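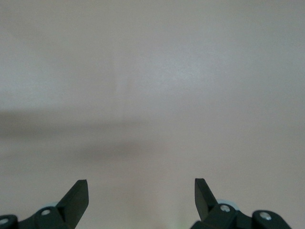
A plain pale surface with soft shadow on it. White is not one colour when you look close.

Keeping pale surfaces clean: what I learned for walls, table tops and cupboard doors

When we moved to the flat in Cunard Street, everything was white or nearly white. The walls, the kitchen doors, the long table which the owner left for us. My aunt Quyên Ung came to visit, looked at it and said only, "You will be wiping." She was right. I have been wiping for four years now and I write down what I do, mostly for my cousin who is moving into a similar place in January.

First find out what it is

Before you put any product on a pale surface, find out if it is painted, laminated, oiled or lacquered. They can look the same from a short distance and they do not want the same treatment. Put one drop of water in a corner and wait for a few minutes. If the drop stays round, the surface is sealed and you can be quite relaxed. If the place becomes darker, it drinks the water, and you should use an almost dry cloth.

With matte wall paint you can also rub very softly with a white cloth, somewhere behind a door. When colour comes off on the cloth, the paint is not washable. Do not try to clean the whole wall then. It will get patches, and you will finish by painting it, as I did in our corridor.

Shadow or dirt?

This sounds like a silly question but I lost a whole afternoon with it. On a matte pale surface a soft shadow looks exactly like a grey stain. It has no clear border, it is darker in the middle and it disappears slowly to the sides. I scrubbed one next to the fridge until my arm was tired. In the evening I switched on the lamp and the stain went to another place.

So now I look two times, at about nine in the morning and again with the lamp. If the grey part moves, leave it alone. If it stays, go and get the cloth. The same is true for warm and cool tones. A white wall can be a little blue near the window and a little pink or beige on the other side, and there is nothing on it at all. Please check this before you buy new paint to correct it.

For thin lighter lines I do one more test. Move your head to the left and to the right. A reflection will travel with you. A seam or a scratch stays, and often you can feel it with the fingernail.

The cloth

I use white cotton cloths, cut from an old bed sheet. Coloured cloths can give their colour, especially the red ones, and on a white cloth you see when it is dirty. Wash them without fabric softener. The softener leaves a film and then the table gets stripes.

You need two cloths, one damp and one dry. The damp one should be wrung out so strongly that no drop falls when you squeeze it again.

My everyday mixture

Fill 700 ml of warm water in a bottle and add a very small squirt of washing-up liquid. It must be small! Most people take too much, and the rest stays on the surface and catches the dust. Shake slowly, otherwise you have only foam.

For the kitchen doors, where the hands are greasy, I take the same bottle and wait half a minute before I wipe. I do not use vinegar on the table, and I never use it on stone. Bleach I do not keep in the house. My friend Uyên Châu uses it on her white shelves and she says they are fine, but I do not like the smell and I am afraid for my clothes.

How to wipe

On a wall, begin at the bottom and go up. I learned it the wrong way round. When dirty water runs down over a dry wall, it leaves lines which are difficult to remove, and over a damp wall it does less harm. Then dry the wall from the top to the bottom.

On a table, go in long straight lines from one end to the other, not in circles. Lift the cloth at the end. Follow with the dry cloth while it is still damp.

On doors, start with the area near the handle, and do the upper edge last. There is more dust on it than you think, and it makes the cloth grey at once.

Marks that do not go away

Pencil: a clean white rubber, the soft kind for drawing.

Shoe marks: also the rubber. If it does not help, baking soda and water mixed to a paste, on the fingertip, with no pressure.

Tea and coffee: the paste again, leave it for 20 minutes under a damp cloth, then rinse. Only on sealed surfaces.

Turmeric: be quick. If you are too late, a table that can be moved may stand in the sun for some days. Ours became much better in this way, but I can still find the place.

Grease on matte paint: hold kitchen paper against it and press with the flat hand. Do this before any water comes near.

The melamine sponges are good but they are a very fine sandpaper. On a matte surface they make a shiny spot, and a shiny spot you will see for ever when the light comes from the side. I bought a pack of 50 and used four. The others are for the bathroom tiles.

Touching up with paint

Write down the number of the paint. Ours was 3341, it was written on the lid of an old Eswood tin under the sink, and I was very happy that I had not thrown it away. I put the number on a piece of tape inside the electricity cupboard.

Try a small amount first and let it dry until the next day. Wet paint has a different tone from dry paint, so you can't judge it in the first hour. Use a small foam roller and make the edges thin. With a brush you get a little frame around each repair.

How often

The table every evening, the kitchen doors when I remember, near the cooker more often. Walls two times in a year, and only the parts where people touch them: around the switches, behind the chairs, the corner where everybody turns with the shopping bags. Dust the wall dry before you use water. A soft brush on a long handle is good for that, or a cotton cloth tied over the broom.

Felt pads under vases and lamps save a lot of work. Change them when they are flat, and look if there is sand in the felt.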